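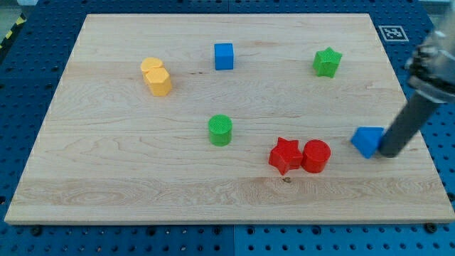
Caring for wooden boards and worktops

Updated August 30, 2022

Wood moves. A board takes up water from the air in summer and gives it back once the heating comes on, and nearly every fault brought to the bench comes from that movement or from somebody adding water faster than the wood could handle it. These notes cover cutting boards, pastry boards, bench tops and loose shelves in solid hardwood. They do not cover veneer, which needs different treatment and much lighter sanding.

Washing

Wipe off crumbs and flour with a dry scraper first. Wash with a cloth wrung out in warm water and a little dish soap, both faces, even if only one face was used. Rinse with a second cloth. Do not soak the board and do not put it in a dishwasher.

Dry with a towel and stand the board on its long edge until both faces feel the same to the back of the hand. A board laid flat on a wet counter dries on top only and will cup, with the hollow on the dry side.

Odors

For onion, garlic or fish, spread coarse salt on the surface, rub with half a lemon, leave for 3 minutes and rinse. Baking soda mixed to a paste works nearly as well. Ottó Kun uses plain white vinegar for the boards at Rernham and wipes twice with water afterward; I find the smell of the vinegar outlasts the fish.

Stains

Berry and beet stains sit near the surface and usually fade after a few washings. Tea and iron stains go deeper. The blue-black ring left by a wet steel pan on oak is a reaction between the iron and the tannin in the wood. Oxalic acid removes it. Wear gloves, follow the package directions, rinse well, and keep the treated board away from food until it has been sanded and oiled again. On maple the ring is fainter, and sanding is often enough.

Wax crayon: chill with an ice pack, lift with a plastic scraper, then rub with a cloth and a drop of mineral oil. Ballpoint: rubbing alcohol on a cotton swab, working from the outside of the mark inward. Test on the underside first.

Sanding

Sand when the surface feels furry or the knife marks hold dirt. Start at 120 grit for deep marks, 180 for ordinary wear. Finish at 220. Always go with the grain. Wipe the board with a damp cloth before the last pass, let it dry, and cut back the raised fibers with the finest paper. Skip this and the first wash will raise them for you.

I have tried 300 grit and above on food boards. It looks good for a week and the oil goes in more slowly. Bence Kun disagrees and finishes all of his pastry boards that way, so it may depend on the timber.

Round the corners and edges lightly by hand. A sharp edge bruises when the board is dropped and is the first place for a split to start.

Oiling

Use food-grade mineral oil, or mineral oil with beeswax melted into it. Olive and sunflower oil go sticky and then rancid. Raw linseed is sound but slow to cure, and boiled linseed sold for outdoor use often contains metal driers, so read the can.

Warm the oil by standing the bottle in hot tap water. Flood the face, spread it with a lint-free cloth, do the edges and the end grain, turn the board over and do the other face. Leave overnight and wipe off whatever is left. A new board needs 2 coats, sometimes a further one on the end grain. After that, oil when a few drops of water no longer bead.

Cloths wet with linseed or any other curing oil can heat up and catch fire in a pile -- spread them flat outdoors to dry, or put them under water in a metal can with a lid.

Knots and small cracks

A tight knot needs no attention. If it moves under a thumbnail, run thin superglue around it, let it set fully and scrape flush. Hairline checks at the ends can be filled the same way. A crack longer than a finger joint should be opened, glued and clamped, or the end cut off.

Cupping

Lay the board hollow side down on a damp towel, put an even weight on top and check it each morning. Mild cupping in a thin board often comes out this way. Once flat, let it dry on edge and oil both faces the same day. If it comes back in December when the rooms are dry, the board was probably cut from close to the heart of the tree and will always do it. Viktória Tóth screws a batten across the underside of hers, with slotted holes so the wood can still move.

Storage

On edge, with air on both sides, away from the stove and from direct sun. Hanging is fine. Stacking flat is acceptable if the boards are fully dry and have strips between them.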